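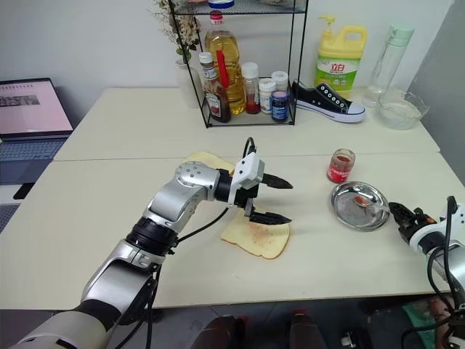 Alina says the salt went in too early on the last dough and wants the next one held back thirty minutes before mixing it in. Fine by me. Trying it with the Wudach flour first, then the Jukton.

3 November 2021

**Pan loaf, batch 11**

- Flour: 758 g Wudach white
- Water: 356 g to start, then the rest by feel until it came off the bowl
- Salt held back as above
- Old dough from the crock, one good handful (should have weighed it — didn't)

Mixed by hand, left covered on the shelf over the radiator. Folded twice. The second fold felt slack and I nearly added flour, but left it alone and it tightened up on the bench.

Total dough made across all tins came to 2,172 g on the Drerkbridge scale. The small scale disagrees with it by a few grams and I trust the big one.

Oven: bottom element still slow. Moved the tins up one rack and turned them front to back halfway. The left rear corner browns first whatever I do. Lucian thinks the door seal is going. Ciobanu had one in stock in April, need to ask if they still do.

Crumb is tighter than batch 10, cuts clean once fully cool. Crust pale on the sides, good on top. Flavor a bit flat on the first day. I'd leave the old dough in the crock longer before blaming the salt.

Alina — your change did make the mixing easier. Can't say yet about the rise, the room was warmer this time and I didn't write down by how much.

Next:

- same recipe with Jukton, nothing else changed
- weigh the old dough
- thermometer on the shelf, read it at each fold
- one tin without the lid to check side color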